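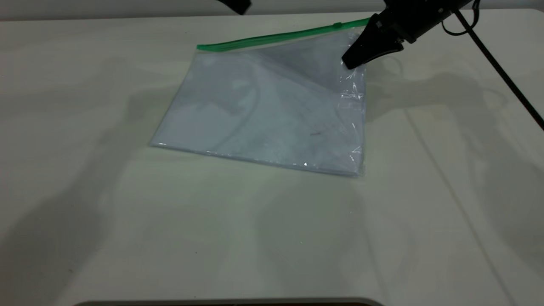

Keith Brunton wrote in to say he had gone through three brands of slider bags since September and every one of them leaked when he laid soup flat in the freezer. He wanted to know if the Karkier ones were any better or if he should go back to tubs.

I bought the big box, 60 bags in the quart size, and have used them for most of our cooking since. We freeze a lot in this house: stock, beans, chili, cooked rice, and whatever fruit is about to turn. I also had most of a box of Varotum bags left over, so I could run the two side by side.

Liquids first. I filled a Karkier bag with 500 ml of water, pressed the air out, closed it and hung it upside down over the sink for an hour. It dripped a little from the end where the slider parks. The Varotum dripped more. I tried again with fresh bags and got the same result. If you push the slider all the way over and then pinch the last bit with your fingers, the Karkier holds. Without the pinch it doesn't. So Keith is right about soup, mostly. Freeze it flat on a baking sheet with the closed end propped up a little and you will be fine once it sets.

Solids are no trouble at all. Rice and beans come out in a slab that you can break over the edge of the counter. Blueberries kept well, with very little frost inside the bag after two months. Bread got some ice on the crust, but I get that with any bag.

The film is on the thin side. A pork chop bone went through one bag and I now wrap anything with a sharp end first. Corners are hard to fill and harder to wash. I do wash mine, by hand in warm water, and dry them over a wooden spoon in a jar. After four or five washes the slider gets stiff, and one came off its track and would not go back on.

Writing on them is a nuisance. Ballpoint skips and regular marker rubs off with a damp thumb. Freezer tape is the answer – put it on before you fill the bag.

Estela Herrera asked about sous vide. The box says nothing about cooking temperatures, so I left that alone.

I paid $2 more than I did for the Varotum box, for the same number of bags. For dry goods and fruit I would buy whichever is cheaper. For anything wet I would pay the difference, and for stock I still use the square tubs with the screw lids.

Reviewed December 2023. Bought at full price.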